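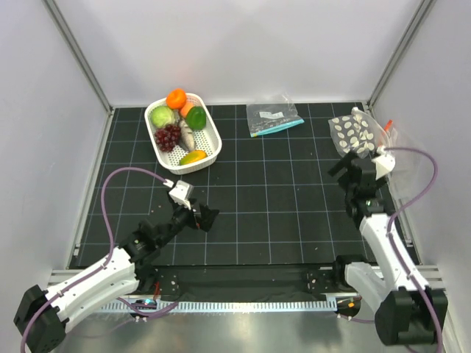

November, bench two, entry begun 16:20. Today I rewrote the start-of-session rules for the two-arm cell, because the old sheet from Hurnano was made for one arm and we have been adding lines to it by pencil. I want one page which a new person can follow without asking me. The first rule is about the mat. It must be wiped before every session, and again after any bag or produce item is changed. The small light specks in the lower middle are exactly what I mean: on a black grid they show up in the wrist cameras, and later somebody must decide if they are objects or dirt.

Rule 2, cables. Each camera cable must have a free loop at the side of its own arm, and the loop must stay outside the working area in every pose. Check this with the arm fully extended as well as at home position. Nimal Munshi asked if we should tie the loop to the upper link. I say no for now. We tried it with one tie and the connector took the pull.

Rule 3, one arm moves near a soft object, the other waits open. With a fabric pouch and a thin plastic bag it is easy to let both grippers come in together, and then the bag is stretched between them. The waiting gripper stays above the mat and does not rest on the basket rim.

Rule 4, clear bags. Clear plastic is allowed, but it must be written in the log as "clear", also when there is a label on it. I went through the Rokumance log this morning: 1,739 episodes, and 134 of them have a clear bag which was entered only as "bag". From these I have corrected 78. The remaining ones I will do tomorrow if the bench is free.

Rule 5, speed. Limit stays at 50 percent while a person has hands inside the walls. Full speed only after the operator has stepped back and said so aloud. Nimal wants a light in place of the spoken word. I have no objection, but the light must be on the stop circuit and not on the computer.

Open points:
- Who signs the sheet when two people share a session? In the Cozma procedure both sign. I prefer this.
- Bolts on the arm plates: check each week or each month? I have written each week until we know better.
- Old sheet to be removed from the wall, otherwise people will read both.

Draft printed 17:45, copy left on Nimal's desk. He should mark with red what he does not agree with.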